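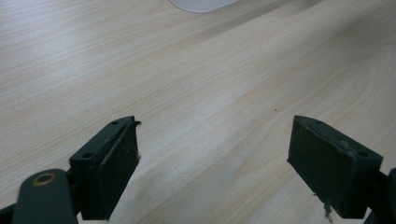

Hand-held gripper over the desk, jaws open, before the first recording.

Haltside site: gripper check before a recording block
Tool: Sullex hand gripper, second unit
Block: 300 examples, desk tasks, for the Mikico set
Month: January

1. Jaws open and close fully. PASS
Slight stiffness at the last bit of closing. Same as last block.

2. Finger pads intact. FAIL
Left: small torn flap at the upper inner corner. Right: loose fibres hanging from the lower part of the inner face. Trim both, then check again under item 9. If the pad face itself lifts, change the pad. Do not glue.

3. Pad faces clean. COMMENT
Scuffs and pale specks on both. Wipe with a dry cloth. Scuffs are accepted up to 2,000 closings, and this pair is at nearly that, so order the next set from Weerasinghe now.

4. Screws on finger tops. NOT CHECKED
Driver was in the other kit. To be done before recording starts.

5. Linkage arm and bushing, left side. PASS
No play felt by hand. No oil added.

6. Desk cleared. PASS WITH COMMENT
One small reddish-brown speck right of the middle. Try a damp cloth. If it is a mark in the surface, note it on the block sheet and leave it. The white item at the far side goes off the desk or stays put for the whole block. Do not move it halfway through.

7. Lighting. COMMENT
Even, no hard shadows. The desk is a bit washed out towards the far left. Drop the exposure one step and take a test clip.

8. Storage and battery. PASS
Room for the full block. Battery must be above 50 per cent at the start and is swapped after every 20 examples regardless of the reading.

9. Recheck after trimming. OPEN
Open and close the jaws ten times with nothing between them, then look for new threads. Any example recorded with fibre across the view of the object is marked "reject" and done again.

Result: hold. Recording can start when items 2, 4 and 9 are closed.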